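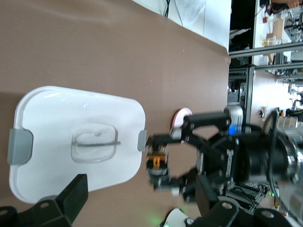 *White plastic lid with grey clips.*

# Cash flow forecasting service: frequently asked questions

Last revised May 31, 2025. Applies to clients of Zereck on the monthly and quarterly plans. Clients on the legacy Prilent plan should read the section on migration first.

## Scope

### What does the forecast cover?

The forecast is a weekly statement of expected bank receipts and bank payments for the coming quarter. It covers every account used to operate the business, including offset and savings accounts where these are routinely drawn on. Personal accounts are excluded unless a sole trader runs business transactions through them.

### Is a cash flow forecast the same as a budget?

No. A budget is normally prepared on an accrual basis and records income when it is earned. The forecast records money when it reaches or leaves the bank. A business can meet its budget every month and still be unable to cover payroll in a given week. We prepare the two documents separately and reconcile them at the end of each quarter.

### Do you use the direct or the indirect method?

Direct. Receipts are built up from open invoices, recurring contracts and an estimate of new sales. Payments are built up from supplier bills, payroll, tax and loan schedules. The indirect method, which begins with profit and adjusts for non-cash items and working capital movements, is available on request for lenders who ask for it.

### Which businesses are not suitable?

The service is designed for businesses that issue invoices on credit terms. Retailers and cafes that are paid at the point of sale can use it, but the receivables component adds little for them. We do not accept trust accounts held on behalf of clients, such as those run by conveyancers and real estate agents.

## Setting up

### What do you need from us?

- Read-only access to the accounting file
- Bank statements for the previous financial year
- An aged receivables report and an aged payables report, both run on the same day
- Loan, lease and hire purchase schedules
- The payroll calendar, including superannuation payment dates
- Any payment arrangement with the tax office

Statements should be supplied as exported data. Scanned statements are accepted, with a surcharge for re-keying.

### How long does set-up take?

Set-up is normally complete within 5 business days of receiving the last item on the list above. Files with unreconciled bank accounts take longer. Reconciliation is not part of set-up and is quoted separately by Kwame Adjei.

### Our file has duplicate customers. Does this matter?

Yes. Payment behaviour is measured per customer record. If one customer is held under two names, the history is split and both records may fall below the minimum needed for a reliable estimate. Merge duplicates before granting access. If the records have to stay separate for contractual reasons, list them in the set-up form under "linked debtors".

### Are amounts shown with or without GST?

With GST. Bank movements include it, so the forecast does too. The net amount payable or refundable appears as its own line in the week the activity statement falls due. Clients comparing the forecast with a profit and loss report should expect sales and purchases to differ by the GST component.

## Receipts

### How do you decide when an invoice will be paid?

For each customer with sufficient history we calculate the median number of days between invoice date and payment date. Open invoices are placed in the week that the median indicates. The due date printed on the invoice is not used, except for customers who have no history.

For example, a customer on 14-day terms with a median of 35 days is forecast at 35 days. If the invoice passes that point unpaid, it moves forward one week at a time and is marked in the exceptions report.

### Why the median and not the average?

One disputed invoice can remain unpaid for months and will pull an average well away from normal behaviour. The median is less affected. Both figures are shown in the debtor appendix.

### Can we override a date?

Yes. Enter the agreed date in the "promised" column of the debtor sheet. Overrides expire when the date passes. Promises are then compared with actual payments, and a customer who misses 2 promised dates reverts to the calculated median until the account is clear.

### How are progress claims and retentions treated?

Progress claims are treated as ordinary invoices from the date of certification. Retentions are held outside the weekly forecast and listed by expected release date. They enter the forecast only when release falls inside the quarter and the conditions for release have been met in writing.

### Is work that has not been invoiced included?

Work in progress is included when there is a signed quote and an expected invoice date. Prospective work is kept on a separate line, switched off by default. Turning it on produces an alternative closing balance. It does not change the base case.

## Payments

### In what order are payments ranked?

Payments are classed as fixed, scheduled or deferrable. Wages, superannuation, tax and secured loan repayments are fixed. Supplier bills with an agreed date are scheduled. Owner drawings, optional equipment purchases and early settlement of bills are deferrable. When the forecast shows a balance below the agreed floor, the deferrable items are listed beside that week, largest first.

### What is the floor?

The floor is the lowest closing balance the owner is prepared to accept. It is set by the client. As a starting point we suggest one full payroll cycle plus the next loan repayment. Undrawn overdraft is reported as a separate line and is not counted towards the floor.

### How is annual leave handled?

Leave taken during the quarter has little effect on cash, as ordinary pay continues. Leave loading and termination payouts do have an effect and must be entered in the payroll tab. Businesses that close over Christmas should enter their shutdown dates by the end of November, so that advance leave payments land in the correct week.

## Accuracy and reporting

### How accurate is the forecast?

Accuracy is reported as the variance between forecast and actual closing balance, week by week. The near weeks are more reliable than the far weeks because most of the transactions are already known. In our last internal review we compared 829 forecast weeks with bank results. Timing differences explained almost all of the larger variances; missing transactions explained the remainder. We do not publish a guaranteed range.

### When is the report issued?

Monthly clients receive it on the third business day of the month. Quarterly clients receive it on the same day of the first month of the quarter. A mid-cycle reissue can be ordered through the client portal and is charged at the hourly rate.

### Will you send the forecast to our bank?

Only with written authority naming the recipient. The lender version omits customer names and carries a statement of assumptions. Guido Mancuso signs off all lender versions, and an additional business day should be allowed.

### Is the forecast financial advice?

No. It is a factual projection based on the client's records and stated assumptions. It does not recommend a credit product, and it is not an opinion on solvency. Directors with solvency concerns should seek advice from a qualified practitioner without waiting for the next report.

## Migration from Prilent

### What changes?

Prilent forecasts were monthly. Existing files are converted to weekly, with fixed payments assigned to their true dates. Variable overheads that were entered as one monthly sum are spread evenly unless the client supplies dates. Custom categories are retained. Custom formulas are not and must be rebuilt.

### Will we lose our history?

No. Prior reports remain in the portal archive in read-only form.

## Contacts

| Matter | Contact |
|---|---|
| New files and access | Nghĩa Ngô |
| Reconciliation quotes | Kwame Adjei |
| Lender versions | Guido Mancuso |
| Billing and plan changes | Nives Fontana |

Messages sent through the portal are answered in order of receipt. The Poltstead office is open by appointment only.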